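Notice to the Residents of Lulcombe House

The Office of Shared Meals gives notice that the supper formerly held in the upper hall will be held in the lower room until further instruction. Residents of the Bresta wing will enter by the garden door. Residents of the Hukville wing will enter by the stair, and will not use the stair to leave.

The Office has received 127 letters on the subject of the supper. Most concern the tables. The long oak table was sold in February to meet the cost of the roof, and it will not be returned. The folding tables purchased in its place are the property of the House and are to be treated with the same respect. They are not to be described in correspondence as picnic furniture.

The bowls are also the subject of letters. The Office reminds residents that the steel bowls came with the Bermúdez bequest, the terms of which require that they be used at every supper and never locked away. A resident has asked whether a bowl may be kept empty at the place of one who has died. The Office has considered the question at two meetings and finds nothing in the terms to prevent it.

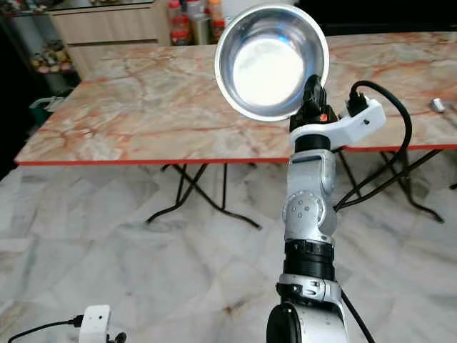
An empty steel bowl at the marble-patterned table, lower room.

It was further asked how long such a bowl might remain. The bequest is silent on this point. The Office first proposed six weeks, and the proposal was read aloud at supper. No resident spoke against it. On the following evening the empty bowl was found to have been filled with soup, and the soup was hot, and no one in the room would say who had served it. The proposal has been withdrawn.
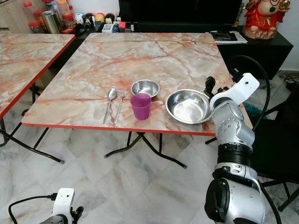 The laying of places remains the duty of the wing on rota. Residents are asked to complete it before the bell and to refrain from conversation about former arrangements while doing so. A spoon and a fork are to be set side by side, with the spoon on the left, and the purple cup may stand in front of the small deep bowl if the resident prefers it there. The larger, shallow bowl is to be left near the edge of the table, where a person coming in late can reach it without asking. The Office is aware that the person for whom this custom was begun will not be coming in. The custom is nevertheless entered in the House rules as Rule 444, and the wing on rota will observe it.

Letters on this matter may still be placed in the box by the garden door. They will be read.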